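Workshop notes > Handheld grippers > Bench setup and care

Setting up and looking after the two-gripper tabletop cell

These notes cover the Pilter tabletop cell at Astside: the rig, the board, and the pair of handheld grippers with their cables. They assume the rig has already been bolted together and that you have the drawer key. Allow 16 minutes for a normal start-up, longer if a gripper has been apart.

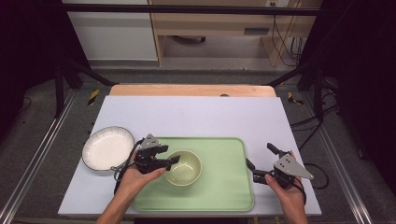
1. Check the rig

Push each black upright at shoulder height, with the flat of the hand. There should be no movement at the joints where the diagonal bracing meets the post. If a joint creaks, tighten the bracing bolts first and the crossbar bolts afterwards. Tightening the crossbar first pulls the posts inwards and the bracing then holds them there.

The grey rails along the sides are wiped with a dry cloth. Do not oil them. Oil finds its way on to the board and from there on to the finger pads.

The table must sit between the striped tape markers on the floor. If it has been moved, lift it back; dragging it over the carpet twists the legs.

2. Fit the board

Lay the pale board on the tabletop and press down on each corner in turn. If it rocks, lift it and look for crumbs or a trapped cable tie. The board is held by its own weight plus 4 rubber pads on the underside, and the pads need replacing when they go shiny.

Clean the board with a damp cloth and let it dry before anything is set down. Spirit cleaner takes the colour out in patches.

3. Route the gripper cables

Each gripper has one cable, and the two must never cross. The left cable leaves to the left of the board and the right cable to the right. Leave enough slack for either gripper to reach the far edge of the board without the cable lifting off the surface. Test this by hand before plugging in.

Cables fail at the last few centimetres before the gripper body. Bend that section gently and look for whitening or a flat spot. If you find either, change the whole cable. Taped repairs have been tried at Astside and lasted less than a shift.

Spare cables are listed in the stores book under Bratholm, part 2173. The plug is keyed and goes in with light pressure. If it needs force, it is the wrong way up.

4. Check the mounting plates

The triangular plate on top of each gripper sets the position of everything fixed to it. Hold the body in one hand and try to twist the plate with the other. Any play at all means the screws have backed out. Remove them one at a time, clean the thread, add a small drop of medium threadlock and refit. Let it stand for 8 hours before use — overnight is simplest.

A bent plate is scrapped. Straightening it gives a plate that looks flat and is not.

5. Check the fingers

Open and close each gripper slowly, ten times. The two fingers should meet along their full length. If the tips touch first, the pads have worn towards the base. Change both pads on that gripper together, even if one still looks sound.

A finger that sticks part way is usually dirty at the pivot. Blow it out with the hand bulb, not the air line, and work it again. If it still sticks, take the finger off and look for a burr on the pivot pin. Light burrs come off with fine wet-and-dry paper.

6. Zero the grippers

With both grippers plugged in, close each one fully and hold it closed while you press the zero button on the Sýkora box. Release the button before you release the grip. Then open fully and read the opening on the display. The left and right figures should match to within one division. If they do not, zero again. A second failure points to the sensor or its connector, and the gripper should be labelled and put aside.

7. Try it with real objects

Set out a plate, a tray and a bowl, with the bowl on the tray. Take the bowl by the rim with one gripper, lift it clear of the tray and put it back. Repeat with the other gripper. The rim should not creep in the fingers during the lift. If it does, go back to step 5 and look at the pads again.

8. Shutting down

Unplug the grippers before coiling anything. Coil each cable loosely and hang it; do not wind it round the gripper body. Store the grippers with the fingers slightly open so that the pads do not take a set.

Write any changed part in the stores book, with the gripper side (L or R).

Contact the workshop | © Astside | Back to top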